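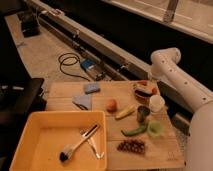
*Figure 1. The light wooden board with cups, food items, sponge and cloth; brush and tongs in the tray at left.*

## Sorting a shared prep area

Lindsay Kereama, Tamihana group
September 3, 2020

### Purpose

The Clello kitchen is shared by 22 students, and things put down on the prep board tend to stay there. We wanted to know if a set place for each kind of item would make clearing up faster. The project began in March with a short survey of the people who use the room.

### Method

Items were put in 4 groups: food, cups, cleaning things and utensils. Utensils go in the yellow-orange tray. The sponge and the folded cloth belong at the back left corner of the board -- the side nearest the sink. Cups go on the right. Each person cleared the board twice, once with no instructions and once with the groups written on a card.

### Results

We timed 64 clearings. The median was 20 seconds shorter with the card. Most of the mistakes were with the brush, which people put beside the sponge as often as in the tray. Small items such as the dark round ones in the pile at the front took longest -- they had to be gathered up first.

### Still to do

- Decide if the brush counts as a utensil
- Try a bowl for small items
- Repeat in the Drasham kitchen, which has less counter space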